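Stop putting my groceries in order for me

Third time this month. I open the Sukgate app to get the usual stuff and the usual stuff is already in the cart, picked, counted, scheduled for Tuesday between whatever and whatever. "We saved you time!" Did you. I had a plan for soup.

I want to make a case for shopping for food badly. Slowly, with no list or half a list, on foot if you can. I know how that sounds coming from someone who types this on a lunch break with a sandwich in one hand. Bear with me.

When I moved to this side of town there were 3 places to buy an onion within a ten minute walk. Hrnčiar on the corner, the Saturday stalls, and a tiny place run by Ok-hee Woo that sold maybe forty things, all of them good. Hrnčiar is a phone repair shop now. The stalls come every other week, if the weather's nice. Ok-hee is still there, still good, closes at six, so if you work normal hours you get in about twice a month, sweating.

What we got instead is delivery. Lots of it. Sukgate, Peltel, the one with the green bags. And I use them! I'm not going to pretend. I had the flu in July (who gets the flu in July) and Peltel kept me in broth and crackers for a week. Great service for a sick person. Great for anyone who can't carry bags up stairs, or who has two kids under four and no car. Nothing I say here is aimed at them and I'm tired of having to say so but there it is.

It's the rest of us. People with legs and a free half hour.

Here's what you lose. You lose seeing what's cheap. In a shop you walk past a heap of something and the heap tells you it's the season. In the app everything is a same-size square, January or June, the strawberries sit right there next to the turnips like it's nothing. My neighbor's son is nineteen and had no idea oranges were a winter thing. Smart kid. How would he know, the square never moves.

You lose picking. I squeeze things. I smell melons, I turn the cabbage over. Some picker on a clock is not going to do that for me and shouldn't have to. So I get the avocado that's ready a week from now, or the one that was ready last week, and I get a refund for it, fifty cents or whatever, in credits. I don't want credits. I wanted lunch.

And you lose talking. Small talk, the dumbest kind. Fredy Condori had a potato stall for years and he'd ask what you were making, and if you said mash and you had the wrong potatoes in your hand he took them out of your hand. Rude, kind of. I cook better because of it. I can't think of one thing an app ever taught me about a potato.

The numbers people will say it's cheaper online. Sometimes. I kept receipts last winter for a while, lost half of them, so take this for what its worth, but I spent more with the app. Minimum order of 50 to skip the fee, so you pad it. Crackers. A second mustard. I have 3 mustards. Whereas with a bag on your shoulder you stop when the bag gets heavy, best budget tool ever made.

Then there's the waste, and I mean mine. Stuff I picked myself, I remember buying it. Stuff that arrived in a bag goes to the back of the fridge and turns into soup on it's own.

The council had that plan for 1000 square feet of covered market behind the old Dronar building. Remember that? Drawings and everything. Nice drawings. Then it went quiet and now it's going to be pick-up lockers. Lockers! For bags of food you didn't choose, so you don't even get the guy at the door saying hi.

I'd take the roof and some folding tables over that any day. Let people rent a table cheap and open it till eight, so those of us with jobs can get there. If six sellers show up the first month, fine, that's six more than now.

Meantime, small stuff. Go to Ok-hee's, she's open Saturdays. Buy one thing you didn't plan on. Turn off the auto cart, it's under Settings, then Preferences, then some other thing, they hid it pretty good. Ask somebody what they're doing with all that garlic. People love that question, I've gotten two dinners out of it.

I have to get back to work. There's no lemons at home and I'm walking over to get them after, if I make it by six. 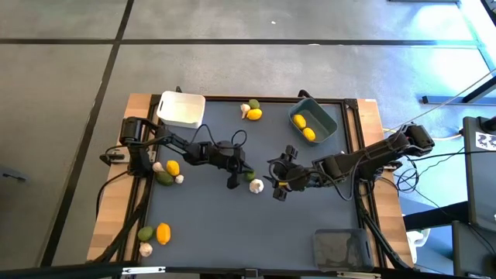 And if she's closed I'll do without and try again tomorrow.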